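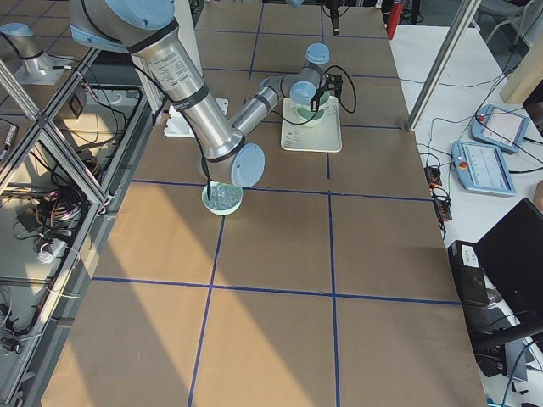
Bowl (tableware)

A bowl is a round, open-topped dish, deeper than a plate and usually wider than a cup, used for holding, mixing, serving and eating food. I've been adding to this entry since January 2018 and it has grown a good deal longer than I meant it to (sorry to anyone reading on a phone!), so skip to the section on shapes if you only came to settle an argument about pasta.

Where the word comes from

The English word goes back to Old English bolla, and it has cousins in several of the northern European languages. The bowl you roll across a green in the game of bowls is a different word altogether. It came in through French and goes back to the Latin bulla, a bubble. I had the two muddled up for years and I've met plenty of people who still do.

Early bowls

People were making bowls long before anybody wrote anything down. Gourds, shells, bark, stone and carved wood all do the job, but pottery is what lasts, so pottery is mostly what we find. The simplest method is pinching: you push a thumb into a ball of clay and work round the wall until it's even. Coiling came early as well, and the wheel a good deal later. If you've ever had a go on a wheel you'll know that a bowl is what the clay wants to be anyway. My first six attempts at a straight-sided mug all opened out into bowls, and one of them still lives by the back door with keys in it.

The little museum at Wendham has a good local collection, mostly farmhouse earthenware with brown glaze on the inside only. Glazing the inside and leaving the outside bare was common on cheap kitchen pots, as it saved glaze and still kept the milk from soaking through. The catalogue runs to 809 pieces, though plenty of those are sherds in boxes. Ask at the desk for the dairy shelves, which are round the corner and easy to miss.

Parts of a bowl

Potters have their own words for all of this and I rather like them. The rim or lip is the top edge. The wall is the side, the well is the bottom of the inside, and the foot is the ring underneath that lifts the bowl off the table. A foot ring makes a hot bowl easier to pick up and gives the glazer something to hold when dipping. Turn over any bowl in your cupboard and you'll probably find a rough, unglazed circle there, where it stood on the kiln shelf.

Shapes and uses

Cereal bowl – fairly deep, with steep sides so the milk stays put. The plain, everyday one.

Soup plate – wide and shallow with a broad flat rim. It looks lovely and cools the soup far too fast, in my view.

Pasta bowl – a soup plate that has lost most of its rim. Some shops sell exactly the same dish under both names, so whichever side of the argument you're on, you win.

Rice bowl – small, footed and meant to be lifted in one hand. In much of East Asia it's perfectly good manners to bring the bowl up towards your mouth. Yufang Zhong, who kindly read over this part for me, adds that you shouldn't leave chopsticks standing upright in the rice, as it brings funeral offerings to mind.

Mixing bowl – big, heavy and rounded inside so a spoon can reach everything. The one I use is 30 centimetres across and doesn't fit in any cupboard I have ever owned.

Materials

Stoneware and porcelain are fired hotter than earthenware and come out harder and less thirsty. Glass is cheap, easy to clean and shows off a trifle. Enamelled steel chips but hardly ever breaks. Wood is kind to salad and hates the dishwasher. Melamine is light and tough, which makes it popular for picnics and small children, but please don't put it in the microwave! It can get hot enough to be damaged, and there are worries about what it may pass into the food.

Looking after them

Most bowls die in the sink or in the stack. Birsen Kırmızıgül, who ran the tableware counter at Skivero for years and has strong opinions, told me to put a sheet of kitchen paper between the good ones and never to pile different sizes with the larger on top. Sudden changes of temperature are the other great killer – let a dish from the fridge warm up a bit before the boiling soup goes in. Fine grey lines inside a white bowl are often just metal rubbed off spoons, and a mild cream cleaner usually shifts them.

See also: Plate; Basin; Porringer; Tureen; Ladle.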